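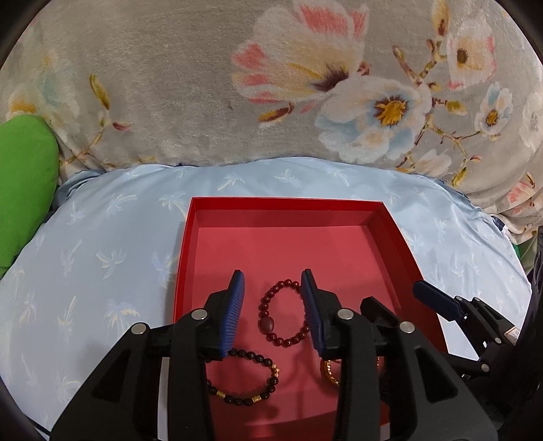

Mi-kyung Pyo asked whether the minutes could start with the finger pads this time, as they had been left to the end at the last two meetings and both times we ran out of evening. Agreed, and the items below are in the order they were taken.

Plestasley Shared Workshop, gripper build group
Minutes of the meeting held on July 23, 2024

1. Finger pads
The ridged blue pads were discussed. Mi-kyung would like a softer grade, as the present one skids on polished surfaces unless the handle is squeezed hard. Others thought the ridges were too far apart for small things and that the grade was fine. It was pointed out that we have never tried the two separately. Agreed to cast one set in the softer grade with the same ridges, and one set in the present grade with ridges closer together. The mould for the second set has to be redrawn. Mi-kyung to redraw it.

2. Small items
Bracelets in a shallow red cardboard tray are now one of the standard tasks for the hand-held pair. Beads and metal links behave very differently between the pads and the notes should say which bracelet was being handled. At present the log only says "bracelet". Agreed to add a column.

There was a longer discussion about soft surfaces. With the tray on a pillow, any downward push tips it a little, and it was argued that this makes the task unfair. The other view was that most things in a house are put down on beds and sofas and we may as well get used to it. No change made. The hard table task stays on the list as well.

3. Fasteners and joints
The pivots on the older arms have worked loose again. Thread lock was suggested and turned down, because the arms still come apart too often. We will try nylon washers first. Skoryk sell them in bags of 17, which is an odd number for our purposes but the price is good. One bag to be ordered.

Please do not take screws from the tin marked Cotcombe. They belong to the lathe.

4. Frames
Matte black filament is down to one part-used reel. The triangular cutouts save plastic but two people have had arms crack at the inside corners. Agreed to round the corners on the next print and leave the ribs as they are. Print time goes up slightly and that was accepted.

5. Motor version
The Sumov servo board arrived and has been powered up on the bench. It drives one finger at a time without trouble. With both moving it resets, and the supply is the first suspect. It was asked whether the motor version should wait until the hand-held one is finished. The feeling was that the hand-held one will never be finished, so work on the two will go on side by side. Nothing is to be left powered overnight.

6. Log files
The shared drive holds 2273 runs and the folder begins to misbehave at 4000. Older runs to be moved to the second disk in August. File names must have the task name first, then the date - several people are still doing it the other way round.

7. Any other business
The bench by the window is booked for 14 evenings by the clock repair group. The list is on the door.
The soldering iron with the taped handle has been thrown away. A replacement is in the top drawer.

Actions
Redraw pad mould: Mi-kyung Pyo
Order washers: whoever next places an order with Skoryk
Add bracelet column to log: done during the meeting
Check supply for servo board: carried over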